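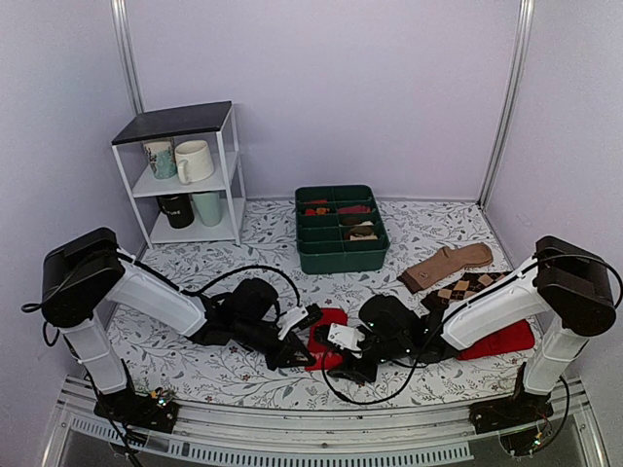
Sock and Mug Storage: Your Questions, Answered With Some Doubt

Bruston Home Notes gets a lot of mail about small storage. Most of it asks which product to buy. Our usual answer is to wait a month, and the rest of our answers are below.

Do I need a divided sock tray at all?

Probably less than the packaging suggests. If you own black socks and nothing else, a drawer is a divided tray with one division. Trays earn their space when the socks differ: reds, browns, a beige pair for one pair of pants, something in argyle. Then it helps to see them from above. If you can already find a pair in the morning with the light off, keep your money.

How many compartments should I get?

Eight, in two columns of four, suits most people who wear ordinary socks on ordinary days. The sellers will steer you toward 24 or more. We tried one of those and the cells were so narrow that a winter sock had to be pushed in with a thumb. We stopped using it by March.

Should every compartment be full?

No. We distrust any photo of a full organizer, because there's always a pair on your feet and another in the wash. Leave room. If every cell is full on laundry day and you still have socks on the floor, the tray is too small or you have too many socks, and we would bet on the second.

Should I sort by color?

Only loosely. Reds together and browns together is fine. We've had letters from people who keep separate places for red, dark red and red with orange, and we admire them, but it falls apart the first time someone else does the laundry. Dark red and dark brown look the same under a yellow bulb anyway. Sort in daylight or don't bother.

Fold, roll or ball?

Fold. Balling stretches one cuff, which is the whole reason you end up with a tight sock and a loose one. Rolling looks nice and comes undone in a shallow tray. To fold, lay the pair flat with the heels matched, bring the toe up to the cuff, and fold once more if the compartment is short. Long socks may need another turn. There are videos that spend 11 minutes on this.

Is it all right to sort socks on the floor?

Yes, and it's often better than the bed, where they vanish into the blanket. Put down a mat first. A pale mat is easier than a dark one for spotting strays, and a printed one is fine so long as the pattern isn't busier than the socks. We have a mild grudge against small red flowers when there are red socks to find. Lay everything out flat before you fold any of it.

What about single socks?

Give them one compartment and one month. After that they're rags. We don't believe in the missing partner turning up, although a reader in Werport tells us hers came back inside a fitted sheet.

Is plastic better than fabric for the tray?

For most homes, yes. Fabric dividers sag, and the stiff ones have cardboard in them that doesn't like damp. Plastic wipes clean. Dark green or gray hides lint and scuffs better than white. We've seen the "antibacterial" versions and would like to know what they think clean socks are carrying.

Can mugs go on an open shelf in the same room?

They can. A small metal-framed unit takes up very little floor and puts a back corner to use. The worry is dust, and it's a fair one. Mugs you use daily won't collect any worth mentioning. Mugs you never use will, and you might ask why you have them.

How many mugs per shelf?

Two, if the unit is small and you want to lift one out without knocking its neighbor. Four mugs over two shelves is plenty for a household of two with the occasional guest. You can cram in more. You'll chip one.

Do the mugs have to match?

We can't see why. A patterned one, a plain cream one, a black one and a mint green one will hold coffee as well as a boxed set, and nobody at the table has to ask whose is whose. Matching sets mostly benefit whoever sells you the replacement.

Which way should the handles face?

Toward the hand that picks them up. If the unit is in a left corner, we'd try turning them a bit toward the room. There's a school of thought that all handles must point the same way. We tried it and didn't notice any difference to our mornings.

What should I put on top of the unit?

Nothing, for as long as you can manage it. A flat black top shows every crumb and every ring, which is a good argument for leaving it bare. Mail will arrive there by itself.

Are the Hirnard trays and the El Idrissi shelf units worth the extra?

We've used both. The Hirnard tray is sturdy and its dividers are a touch higher than most. We still wouldn't pay double for it. The El Idrissi unit goes together easily, but check that all the feet touch the floor before you load it. One of ours rocked until we turned it around.

Have you really read all these letters?

We've kept 212 so far. One writer claimed to own 1,000 socks and wanted help choosing a tray. We suggested a closet.

Can I return a tray after I've used it?

That's up to the shop. Read the slip before you peel off the label.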